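Drustodberg keeps its paper mill at the bottom of the hill and its car park at the top, so the annual open day begins with a brisk walk and ends with a slow one. I had paid for neither a guidebook nor sensible shoes.

The mill belongs to Sembiring, who make napkins, tissue and the sort of paper they put on couches at the doctor's. Our guide was Yoga Osman, 18 years on the site and the owner of a voice that could be heard over the drying hall. The drying hall won now and then, but only on points. We were a party of 35, most of us there for the cake.

First came the pulp, which looks like porridge and which a small boy was twice asked not to touch. Then the big machine, a building inside a building, and a long talk on moisture that I would have enjoyed more sitting down. There are 1,571 steps in the full tour, according to a sign at the start. I believe the sign.
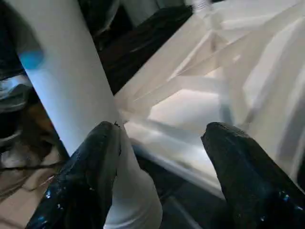
The finishing end is where paper starts to look like something you would buy. Yoga talked us through cores, winding tension and the great embossing quarrel of a few years back, when half the staff wanted daisies and the other half wanted dots. Dots won. There is still some feeling about it.

Lunch was in the canteen, where the napkins were, I noticed, made by somebody else. The cake was lemon and had gone by the time our group arrived — the morning party had been let out early.

Entry is free, parking isn't, and the next open day is in January. Take the bus, which stops at the bottom.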